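Vunlow Managed Backup for Hosted Websites

Product overview | Specification | Retention | Restoring data | Ordering

Vunlow Managed Backup is an optional service for customers who hold a shared, reseller or virtual server account with Vunlow. It takes a full copy of the website files, databases and mailboxes belonging to an account and stores that copy on separate equipment in a second building. The service is administered from the same control panel as the hosting account and requires no software to be installed on the customer's own computer.

The product is offered in two editions, Velta and Vunix. Customers on shared hosting are normally best served by Velta. Vunix is intended for virtual servers and for reseller accounts where several websites are held under one login.

Velta edition

Velta takes one copy each night. Files and databases are copied together, so that a restored site matches the content of its database at the time of copying. Mailboxes are included where the customer's email is hosted by Vunlow. Email held with another provider is outside the scope of the service.

Storage allowance: up to 50 GB per account
Frequency: nightly
Retention: 13 nightly copies
Restore methods: whole account, single folder, single database, single mailbox
Encryption: in transit and at rest
Control panel access: included

Vunix edition

Vunix adds copies during the day and allows each website within an account to be scheduled separately. Database copies may be taken before a planned software update by selecting "Copy now" in the control panel. Copies made in this way are held apart from the scheduled series and do not shorten it.

Storage allowance: set at the time of order and may be increased
Frequency: nightly, with further copies at times chosen by the customer
Retention: 22 nightly copies
Restore methods: as Velta, with the addition of whole server and single website
Encryption: in transit and at rest, with the option of a key held by the customer
Control panel access: included, with separate logins for resellers' clients

Customers who choose to hold their own encryption key should store it safely. Vunlow keeps no record of such keys and is unable to recover data if a key is lost.

Storage location

All copies are held at the Pálfi storage facility. The facility has its own power supply and network connections and shares no disks with the hosting platform. Access to the storage equipment is limited to authorised Vunlow staff and is logged.

Retention and deletion

When the retention limit is reached, the oldest copy is removed and the newest takes its place. Removed copies cannot be recovered. Where an account exceeds its storage allowance, existing copies are kept but no new copy is made until space is released or the allowance is increased. A notice is sent to the account's contact address when usage approaches the limit, and a second notice is sent if a scheduled copy is missed.

If the backup service is cancelled, stored copies remain available until the end of the current billing period. Customers should download any copies they wish to keep before that date.

Restoring data

Restores may be started by the customer at any hour. The control panel lists the available copies by date and shows the size of each. A restore may be written over the live site or placed in a separate folder for inspection. The second method is recommended where only a few files have been lost or altered.

A restore written over the live site replaces its present content. Orders, comments and messages received after the copy was made will be lost unless they are saved beforehand. Online shops should be placed in maintenance mode before a restore is begun.

Assisted restores are carried out by the support department on request. One assisted restore in each billing period is included with Velta. Assisted restores are not limited under Vunix.

Compatibility

The service supports Linux hosting accounts on all current Vunlow platforms. Accounts on the older platform will be able to order Vunix from October; Velta is available to them now. Websites hosted with other companies are not supported.

Ordering

Product code: 1145
Order through: Control panel, Services, Add a service
Billing: monthly or yearly, in line with the hosting account
Activation: the first copy is made on the night following the order

Prices are shown in the control panel before an order is confirmed. Page last revised 15th September.

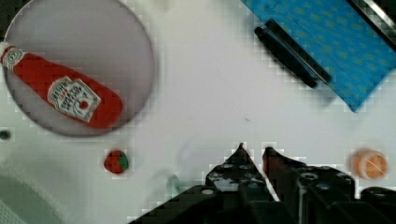
Can a single deleted database be recovered without restoring the whole website?

Single databases can be restored separately in both editions. Select the date required, choose the database from the list and confirm whether it should replace the live one or be saved to a separate folder.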